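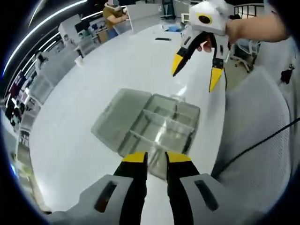
Clear compartment box on the white table, lid open.

About Arkidow

Arkidow sorts, boxes and labels small parts for companies that use a lot of them and do not want to store them in bags. Our customers are repair shops, instrument makers, school labs and a few museums. They send us mixed stock or a parts list. We send back compartment boxes with one part type to a compartment, a printed map of the contents, and a record of what went in.

We work from one building in Hemport. The front half is for receiving and sorting, and the back half is shelving.

How the company started

Marta Polishchuk and Jihad Hijazi were working in the stockroom of a hearing aid repair firm when it changed its supplier and inherited a large quantity of unlabeled screws, springs and contacts. Sorting them took most of a winter. Two other repair firms then asked for the same work, and Arkidow was set up to do it. The first boxes were bought at retail, in whatever sizes the store had, and did not stack with each other. Two of those early customers are still with us and have since had their stock moved into the current series.

Boxes

Our standard container is a transparent plastic box with a hinged lid and thin internal partitions. We keep it in three footprints. The medium one accounts for most orders.

We choose clear boxes so that stock can be checked with the lid closed. Tinted and opaque boxes are available for parts that are sensitive to light, and these get a second label on the lid with the full contents map.

Partitions are either molded in or removable. Removable partitions suit customers whose parts list changes, but very flat parts such as thin washers and shims can slide underneath them. For anything thinner than a playing card we use molded partitions only.

Lids are tested when a batch of boxes arrives. We open and close one box from each carton 200 times and look at the hinge under a magnifier. If the hinge has turned white along the fold or the latch no longer holds when the box is turned over, the carton goes back. A closed box should keep its contents in their own compartments when it is carried on its side. Most complaints in our first years were about this, and the lid test dates from then.

Sorting

Mixed stock is weighed on arrival, then spread in small amounts and separated by type. A second person checks each type against a gauge or a reference part before it is boxed. The person who sorted a lot does not check it.

Sorting tables are white and kept well lit. Dark steel parts show up clearly on white. Clear nylon and white ceramic parts do not, and for those we lay down a dark blue mat. Table height is 36 inches for standing work, with stools for long lots.

Boxes are opened flat, with the lid lying on the table beside the tray. Filling a box with the lid held upright leads to knocked trays, and a knocked tray means the lot is sorted again from the beginning. Compartments are filled from the far row toward the person filling, and to no more than three quarters of their depth. Above that level, small springs catch on the lid and move over when it closes.

Labels and contents maps

Each box carries a label on the front edge with the customer name, the box number and the fill date. The contents map goes inside the lid or in a sleeve on the shelf, as the customer prefers. Compartments are numbered left to right, starting at the back row with the hinge on the left. Customers with their own numbering can send it with the order and we will use it.

Yae Kobori maintains the label templates and the part index, known here as Shim. Shim started as a spreadsheet and is now a small database. It holds the dimensions, the material and a reference photo for each part we have boxed, and the location of the reference part in our own drawers. Customers receive the entries for their own stock as a plain file with each delivery.

People

Marta Polishchuk - director, customer accounts
Jihad Hijazi - sorting and checking
Yae Kobori - labels, part index, records
Sadao Kudo - gauges, reference parts, incoming boxes
Keegan Gauthier - shipping and refills

Training for new sorters takes 10 working days. It begins with washers.

The Brallton series

Since May we have supplied a matched set of boxes and shelf rails under the name Brallton. The rails hold the medium box on its long edge or flat, and a full cabinet takes 60 boxes. Existing medium boxes fit the rails without changes. Small boxes need an adapter tray, sold separately. The large box does not fit and we have no plans to alter it.

Orders and refills

The smallest order is one box. Sorting is quoted by weight after we have looked at a sample, so please send a handful of the stock before sending all of it. We accept lots of up to 148 pounds in one shipment. Heavier lots should be split, with the packages numbered.

Do not send parts that are oily, magnetized or mixed with broken glass. Oily parts can be cleaned here for a charge, but they must be bagged separately and marked on the outside.

Refills are handled box by box. Return the box with the contents map, mark the low compartments, and leave the remaining parts in place with the lid latched and taped. Keegan will confirm receipt and give a return date.

Prices and box dimensions are listed on the order page. Page last revised 4/1/18.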